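Thread: how many demos per garment before you move on?

tripathi_lab2
Doing laundry sorting with the handheld grippers. 534 demos so far, mostly shirts. Policy is fine on shirts, garbage on anything thin. Keep going or switch garments?

inho_y
Switch. 80 per garment is plenty if you move the stuff between takes.

Umesh A
Disagree – 80 gets you a nice video and thats it. We needed 1,000 on socks alone.

inho_y
1,000 in the same room tho? Swap the bedspread, swap the room. Worth more than reps.

tripathi_lab2
2 rooms so far. Patterned bedspreads in both, wich I thought would help

babita_v
What's "thin"? Scarves? Hosiery? Grasp height matters way more than count imo. Post a frame.

tripathi_lab2

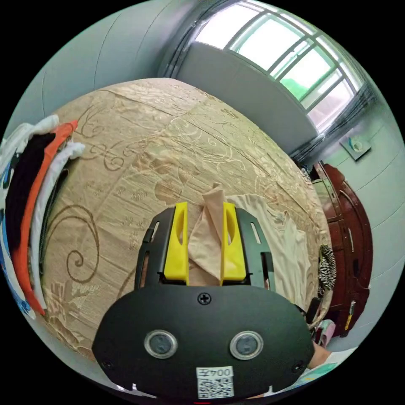

Unit 004, stocking pick, T-shirt next to it.

babita_v
OK so bunched between the fingers, top poking up. Fine for a pick. Do you also have grasps right at one end? I'd want both, labeled separately.

Umesh A
Seperate labels is overkill. Just record more.

inho_y
Here we go again

tripathi_lab2
No end grasps yet. Will do 80 of those in the next room, then retrain – will post numbers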